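Skundevance reissue their first album

Skundevance have confirmed that their debut album, Bidness, is coming back on vinyl in October. The label is Prorus, who have handled the band's last two records, and the pressing will be limited to 485 copies. Subscribers to this newsletter can order from 10 June 2023, a week before everyone else.

The band started out playing covers at wedding receptions and only began writing their own songs when the organ player left and took most of the set list with him. Bidness was recorded in ten nights above a carpet shop, after closing time, on an eight-track machine that kept dropping the top two channels. You can hear this on side two, where the second guitar comes and goes.

The first pressing was 400 copies. Most were sold from the van, and a box of them went missing on a ferry. Clean copies now change hands for silly money, and the ones with the lyric sheet hardly ever turn up.

For the new edition the tapes were transferred at Hendriks, the small mastering room that also did the live album. The running order is the original one. Side one still closes with the long instrumental, nearly 10 minutes of it, and the false start before the last song has been left in. The only addition is a download code for four demos, one of them an early version of the title track in a different key and with half the words missing.

The sleeve has been redrawn from the old artwork. The lettering on the spine is now the right way up.

Price is £20 plus postage. One copy per subscriber for the first week, please. If you ordered the live album from us and have moved since, check your address before you pay, as we had several parcels come back last time.

There will be a short run of dates to go with the release. The band plan to play the whole record in order, then take a break and come back with newer songs. Venues are still being agreed and will be listed in the next issue.
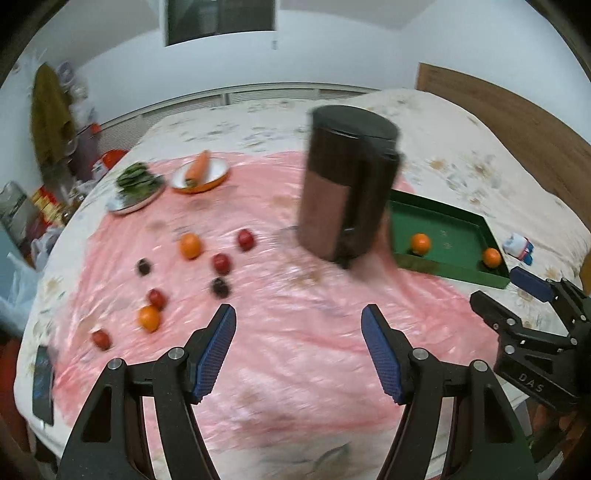
Oranges on the green tray, with a tall dark brown container alongside.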